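Notes from the Upstairs Table

Our July tidy-up at Iltden went on rather longer than any of us had planned, and I'm glad to say most of it was spent chatting. We had meant only to sort the craft shelves, but then somebody opened the crockery cupboard, and after that there was no stopping us. Thank you to everybody who came along, and to those who sent biscuits instead (very welcome, and gone by eleven).

The plates turned out to be the big job. Over 30 of them had been put away with a bit of glue or paint still on the rim, and they do want proper attention before anyone eats a scone off them. A soft sponge, warm water and a drop of washing-up liquid will do for nearly everything — please leave the wire scourers at home, as the pale glazes scratch terribly and we are fond of them.

If you are working at the table, do push your notebooks and bags up to the far end first and keep the plate near you, where there's room for your elbows. It's a lovely old piece of wood and it likes a cloth run over it afterwards.

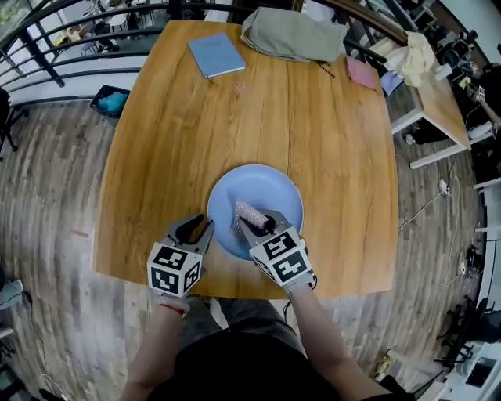

Menon wrote in to say that a paste of bicarbonate of soda, left on for 2 minutes, lifts dried paint from a plate better than any amount of rubbing, and that it is kinder to the hands as well. I have since tried it on my own blue saucers and was very pleased.

The cups are next, and there are plenty of them, so bring a tea towel if you can spare one.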